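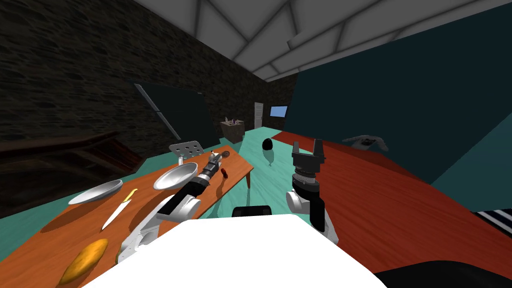 Buveo opened paid access to Flillik on Thursday, and the pitch is a kitchen you can't burn down. Flillik is a simulated household for two-armed robots, sold by subscription to people who would like to find out what their software does near crockery before they buy any crockery. The starter room comes with a long wooden table, a loaf of bread, a yellow-handled knife and a pair of shallow silver bowls, plus a floor in a shade of turquoise last seen at a municipal swimming pool. Buveo describes the decor as "neutral."

The subscription costs $400 a month per seat. For that you get 6 rooms, a stock of household objects, and the right to start the same morning over again as often as your nerves allow. Objects can be shuffled between runs, and so can the lighting. The robot comes with the package and can't be swapped for your own model yet, a detail that appears well down the pricing page, under the paragraph on fonts.

Buveo says the main work since the trial version went into grasping. In the old release, anything picked up by its edge tended to leave the room at speed. Plates were the worst offenders, though a sponge once reached an altitude that testers still bring up. The new contact settings are meant to put an end to all that, and users can now tune the grip for each object or leave it on automatic and hope.
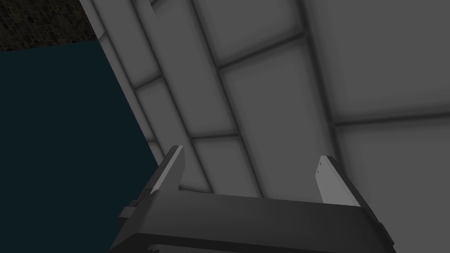 Each run can also be saved from the gripper's point of view, and those recordings are what most early customers seem to want. They can be exported in two formats, one of them Buveo's own. The company expects the other to be more popular and is being brave about it.

Rudley, which sells a competing set of virtual rooms, charges less and includes a garage. It doesn't offer a gripper view, and its objects are all bolted to the furniture unless you pay for the upper tier. Buyers choosing between the two will have to decide how they feel about garages.

Setup is quick if your computer is new and a character-building exercise if it isn't. Buveo recommends a recent graphics card and lists the minimum one as well, in the tone of a restaurant that does technically have a kids' menu.
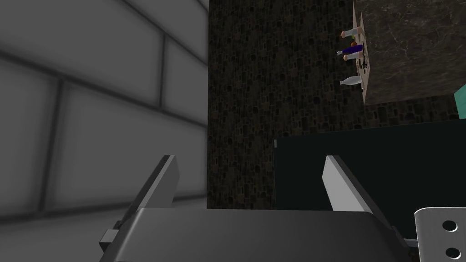
Tibor Vincze, who has been running the trial version since November, thought the grip fix was worth the wait but called the monthly price "a lot of money for bread I can't eat." He would like a cheaper plan for people working alone, and a way to bring in his own objects without filling out a form.

Buveo says the form is being shortened. A second room pack, code-named Nic Aodha, is due later, with a laundry and a hallway. Existing subscribers will get it free for two months, after which it becomes an extra.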